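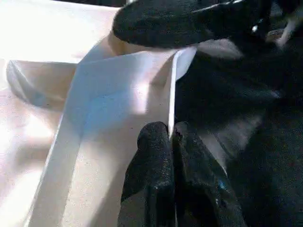
Blog > Small Spaces > Making Do

Older posts | Newer posts | About | Say hi

June, posted by the Eskola Street Tinkerer

So the little white stool finally got its turn! I've been meaning to deal with it for ages (it wobbles, it squeaks on the kitchen tile, and it has paint on it from the time I did the hallway). First job was folding up all the paper I had lying around, which took longer than I'd like to admit, and then I flipped the stool over on a black plastic sheet so I could get at the underside.

I forget how much is going on under a plastic stool. There's a big X of ribs corner to corner, and a collar where each leg goes in, and every bit of that collects dust. Mine came from Graltska years ago and I don't think I'd ever turned it over. An old toothbrush and dish soap is all I use, plus a dry rag for the corners.
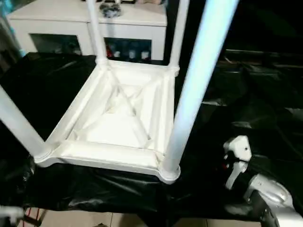
The feet are what I really care about, though. I ordered a pack of 4 rubber caps, 26 mm across, and you want to measure your legs before you buy, please learn from me. The first set I got was way too big and just fell off when I picked the stool up. Warm water softens them nicely if they're stubborn, then push and twist.

While the plastic was down I figured I'd sort the shelf stuff too, bottles and all, and find a spot for everything that's been migrating across my worktop since spring.
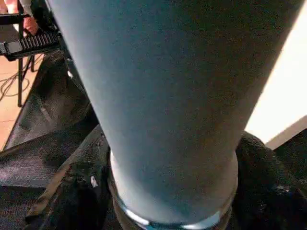 I'm still torn about the cabinet. Part of me wants doors on it, part of me likes grabbing things without opening anything. Maybe a curtain on a wire? If you've done one, tell me what fabric you used and whether it drives you nuts!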